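Archive home | Threads | By author | By date | Search

3 min read

From: Kirsten Oddsson
To: Stastotier film list
Date: February 16, 2018
Subject: Re: Re-release totals and the Bramden chart

Ketill Briem wrote:

> The Bramden chart puts "Tander" at number 19 on the all-time list
> after the anniversary run. Last week it was at 22. I don't see how
> a film can climb three places on a re-release that played in so
> few theaters. Did they fold in the overseas numbers, or is this a
> mistake in the chart?
>
> Also, does anyone have the original theater count? I have seen two
> different figures.

Ketill,

It is not a mistake, but the chart is badly labeled. Bramden keeps one running total per title and adds every later release to it. The overseas numbers are still in their own column. What changed is that they also took in the 3D run, which they had been listing as a separate title. That run played on 414 screens, and its gross was never in the main total until this month.

On the theater count: the first weekend was 107 theaters. The larger figure you have seen is the widest point of the first run, reached in week five. Both are correct, and both get quoted as "the" count, usually without the week attached.

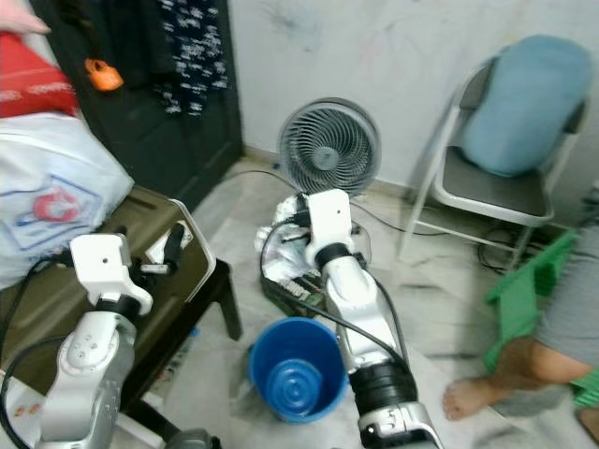
Does the chart adjust for ticket prices?

Only the second tab does, and it uses a single average price per year. A film that opened in December and played into April gets the December year's price for its whole run. For most titles the error is small. For "Tander", which earned more than half its money after New Year, it is large enough to matter if you are comparing it with the film directly above it.

The surcharge for 3D tickets is a separate problem. The adjusted tab divides the gross by the plain average price, so a 3D ticket counts as more than one admission. I would not use that tab for anything released in both formats.

If you want to rank by admissions, the Riis tables are better. They stop at the end of the first run — no re-releases at all — but the method is stated on the first page and has not changed since the tables began. Kári Kárason posted a corrected copy to the list some time ago, with the duplicate rows taken out. Use that one.

Poul has asked Bramden to put a note on the merged titles. No reply so far.

Kirsten

Previous in thread | Next in thread | Reply to list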